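Lacing boards: who are they for?

By Ebony Fairweather

We use cookies to remember your preferences and to see which pages get read. By continuing to browse you accept our use of cookies. Manage settings | OK

I have never been sold on lacing toys. Every few years they come back in a new shape with a new set of promises on the box, and every few years I buy one to see whether I was wrong the last time. The current crop is all pale wood and white string. The catalogue copy talks about focus, patience, pencil grip and "calm hands", and I'd like to know who measured the calm.

I looked at three this year. The Plesen is a plain card with a shoelace, and a four-year-old had the plastic tip off it before lunch. The Standetti comes in a lovely tin, and I suspect most of what you pay goes on the tin. Manolakis, the toy shop near the station, had both on the same shelf under a sign reading "screen-free learning", beside a basket of whistles.

The third was a Luvovus, and it was the only one I kept on the table past the first week. It isn't the one I expected to keep. My neighbour's grandson was done with it in 6 minutes and went looking for the dog. His grandmother picked it up after he left and was still at it when the kettle boiled, and I've seen that happen with other adults since.

My doubts are mostly practical. A string on a board is only as good as its holes, and a child who has to force the lace through will do it twice and give up. I'm also wary of any toy where the finished pattern looks much better on the box than it does in the hand. Zigzags are forgiving. Anything fancier, and one missed hole near the start means pulling the lot out again.

Then there's the storage. The lace gets tangled around everything else in the drawer, the small parts end up under the couch, and I have yet to see a lacing set of any make that came with a bag worth the name.

The gallery is short this time. 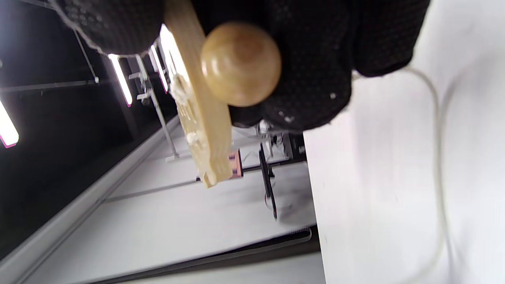
A round knob and a flat board, both wood. The knob is the better finished of the two, to my eye. 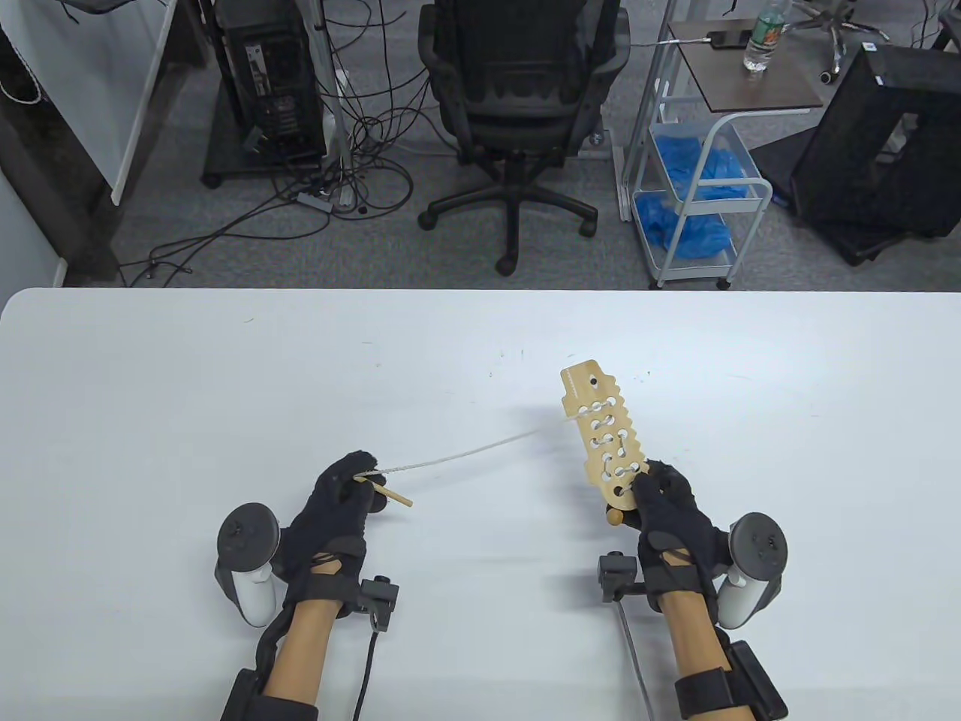 Threading with the wooden needle. The zigzag is well along, and there's a bit of slack in the string.
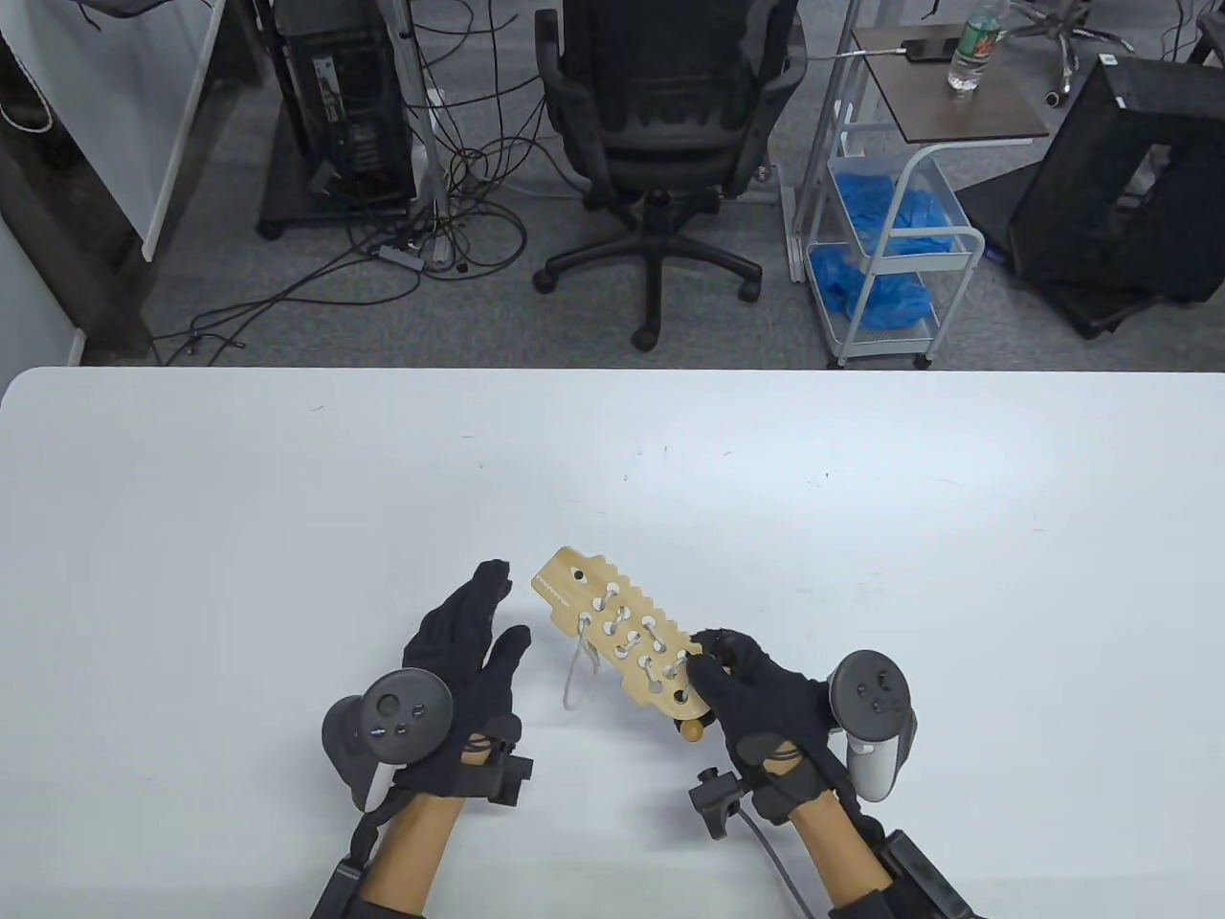

Scalloped down both sides. Fish or caterpillar? I've heard a case made for each.

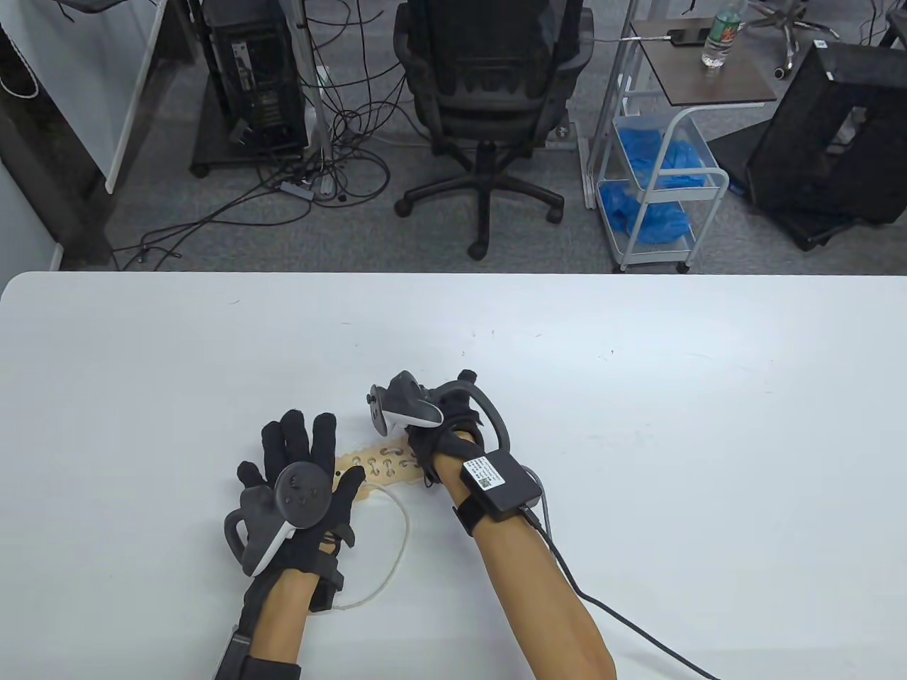

On price I'm harder to please. I was told 491 grams for the boxed set, packaging included, and I'd guess a good share of that is cardboard. An old cereal box and a hole punch will get you most of the way there – not as handsome, I admit, and it won't survive a toddler's teeth, but you can make a fresh one every rainy afternoon for nothing.

Several readers wrote in after my March column on stacking rings to say I was being a grump and that their kids adore this sort of thing. Fine. Some children do. I'd only ask whether they adore it in the second month, when the pattern sheet has gone missing and there's no adult sitting beside them saying well done.

If you're buying for a grandparent, go ahead. If you're buying for a child who can't sit through a picture book, I would borrow one first. The toy library has a couple of lacing sets on loan, and when I last asked, the laces were all still there.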